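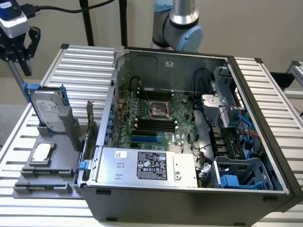
¿Cuánto tiempo puede seguir en servicio un ordenador de oficina?

Entre ocho y diez años, si se le cambian piezas a tiempo. Es el cálculo de Gitau Mussa, que lleva el taller Viltus, en el barrio de Bruvudlow, y recibe 30 equipos al mes.

La mayoría llega por lentitud. Mussa empieza por el disco y la memoria, y solo después mira el procesador. Una ampliación corriente cuesta allí 50 euros, mano de obra incluida.

La gestoría Boyer le confió en octubre sus 13 puestos, todos comprados el mismo año. Dos acabaron como donantes de piezas y el resto volvió a las mesas. La próxima revisión está prevista para la primavera, con los portátiles.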